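This card goes with the Teltico household pack from Borkevine, the simulated two-arm kit we've been trying out since July. Manaia Henare keeps the notes and is glad to hear from anyone who uses the pack for something different from what we do!

# Teltico household pack - card and review notes

**Version reviewed:** the one on the shelf as of 2023-09-08
**What you get:** rendered home interiors, a two-arm robot model, recorded episodes and a small player called Arkham

## What's in the box

The pack comes with 19 rooms and some 3,000 recorded episodes, each with wrist views from the grippers and a wider view that takes in both arms. Everything is rendered, so please don't come to it hoping for real camera noise. We started with the wrist views, because those are what our own grasping model eats for breakfast, and we spent a good long while just scrubbing through them in Arkham (which is a pleasure to use once you've found the speed slider).
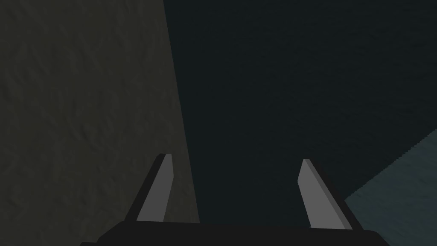
*Wrist view, fingers open, nothing in the grip.*

A fair number of wrist frames are like this one, with only bare surfaces past the fingers. We leave them in for training, but if you're short on disk space you may want to thin them out before you start. The `skip_empty` option in the loader does a decent job, though it's off by default and you have to go looking for it in `config/loader.yaml`.

## Lighting and textures

Light levels vary a lot from one frame to the next, and we've come to like that. Rough plaster-like surfaces pick up nice shading, while the plain ones can go very dark - so dark that our first depth estimator gave up on them. Turning up the exposure in the player only changes what you see on screen. The files themselves stay as they were.

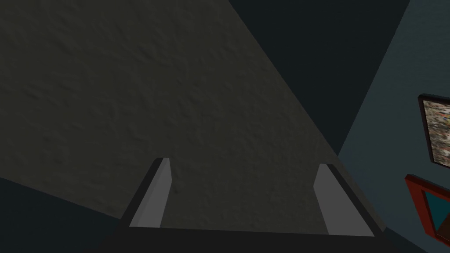
Tsao wrote to us that the dark areas bothered their team as well, and that normalizing each frame by itself worked better for them than one setting for a whole episode. We've since tried it on 2,000 episodes and agree, so it's now in our fork as `norm: per_frame`.

## The wide view

For planning work, the wide view is the part worth paying for. Both arms can be in it together with the fixtures and small items nearby, and the bathroom episodes are our favorites: glossy bottles, clear glass, a toilet tank to work over and not much elbow room. Do expect a strong tilt in some of these. Our advice is to read the camera pose from the episode header and leave the pixels alone. 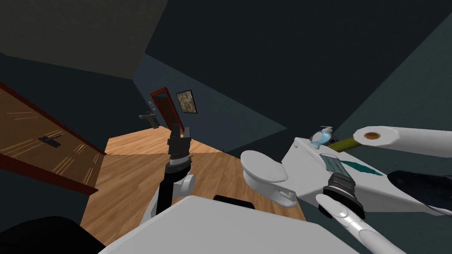 Could the bathroom set please get more episodes with clear objects, asks Manaia Henare, even if that means fewer kitchens in the next release? We've passed the request on to Borkevine.

## Setup

1. Unpack the archive into `data/teltico`.
2. Run `arkham check data/teltico` and let it finish (ours took 10 minutes).
3. Open any episode with `arkham play`.

## Known problems

- Left and right wrist streams share one file name prefix, so sort by the header field.
- Clear glass is missing from some of the segmentation masks.
- The player forgets its window size every time you close it.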